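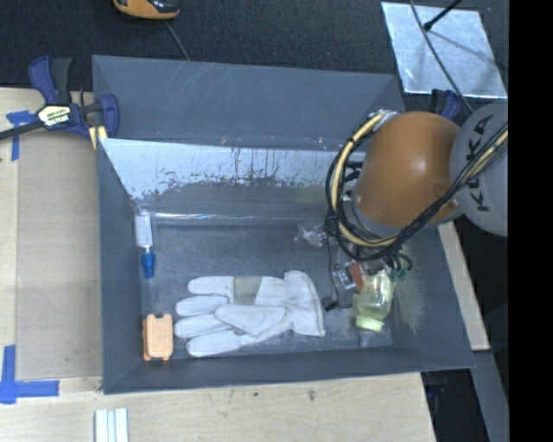
Stirndale group reports bin-picking method that learns from its own failed grasps

A research group at the Stirndale laboratory has released results for a grasp selection method that lets a robot arm keep adjusting its choices while it empties a bin of mixed objects. The method, called Pendon, does not use object models and does not need to know what is in the bin. It takes a depth image, proposes a set of grasps, and ranks them with a score that changes after every attempt.

The work is described in a technical report by Cuiping Jiang and Oisín Ó Súilleabháin, posted in June. The authors ran 1,742 grasp attempts on a KUKA arm working over a gray bin, with household and workshop items that included a work glove, capped bottles and small plastic parts.

Most current grasp planners are trained once, on a large set of labeled attempts, and then left alone. They do well on rigid objects with matte surfaces. Performance drops on soft items, on anything transparent, and on objects that have come to rest against a wall. The report deals with these three cases and leaves the easier ones mostly aside.

Transparent plastic is the hardest of the three for a depth sensor. Light passes through the surface or bounces off at an angle, and the sensor returns either a hole in the depth map or the depth of the bin floor behind the object. A planner that trusts the depth map will then place a grasp too low, or will see nothing to pick up. Shiny areas on the bin itself can cause the opposite error, where a reflection is read as part of an object.

Pendon handles this by keeping a second map alongside the depth image. Each cell in the map holds an estimate of how far the depth reading at that spot can be trusted. The estimate starts from the image itself, using local noise and missing pixels. After each attempt it is updated from what the arm measured. If the gripper closed at a location and met nothing, trust in the cells nearby goes down. If it met resistance earlier than expected, the cells are marked as likely to contain a surface the sensor missed, and the next approach in that area is made at reduced speed.

The ranking step combines the trust map with a conventional grasp score. The authors describe the combination as a weighted product, with one weight that is tuned per gripper and then fixed. A grasp with a high geometric score in a region of low trust can therefore lose to a plain grasp in a region where the readings are good. The practical effect is that the arm tends to clear the easy objects first and comes back to the difficult ones with more information.

Soft objects are treated separately. A glove lying flat offers almost no height above the floor, and a planner looking for two opposing faces will often propose none. Pendon adds a class of pinch grasps along visible edges, with the approach angle limited by the nearest bin wall. These are scored with a small network trained on 900 attempts from earlier work at the laboratory. The network was not retrained for the experiments in the report.

Testing was done in batches. A set of objects was poured into the bin, the arm worked until the bin was clear or until it had failed 4 times in a row, and the bin was then refilled. The same sets were run with a baseline planner called Calimlim, which uses the same depth input and the same geometric score but has no memory between attempts. Order of testing was shuffled so that wear on the gripper would not favor either method.

According to the report, Pendon ended fewer batches on the failure limit than the baseline did. The difference came almost entirely from transparent and semi-transparent items. For rigid opaque objects the two methods performed at the same level, and the authors make no claim of improvement there. On soft items the gain was small, and it disappeared when the pinch grasps were made available to both planners.

Time per pick was longer. The trust map update is cheap, but the slower approach in doubtful regions adds to the cycle. In the worst case recorded, a thin transparent part lying along a bin wall, the arm spent 30 seconds on repeated low-speed approaches before moving to another object. Ó Súilleabháin said the speed limit was set conservatively to protect the gripper's cabling and hoses and has not been tuned.

"The slow approach is the most expensive thing we do, and we set it by hand," he said. "Some of that time can be recovered without touching the method."

The report lists several limits. The trust map is tied to the bin, and it is discarded if the bin moves. In the Stirndale setup the bin stays in one position through a batch, so the problem does not come up, but a conveyor or an exchange station would need some form of tracking. The map also assumes that objects stay where they are between attempts. When a failed grasp shifts a neighboring item, the old trust values no longer match the contents. The current version handles this with a simple rule that clears any cell where the new depth image differs from the last one by more than a set threshold — a rule the authors call adequate for sparse bins and untested for full ones.

Only one arm and one gripper were used. Jiang said a second round will repeat the experiments with a suction tool, where missing the surface height has different consequences.

"With fingers you can close on nothing and learn from it. With suction you get a pressure reading, and we don't yet know how much that tells you about the depth error," she said.

The software firm Storside supplied the scheduling layer that logs each attempt and controls batch order, but had no part in the analysis. The attempt logs, with depth images and gripper readings, will be available from the laboratory on request. The code for the trust map is to follow once the clearing rule has been revised.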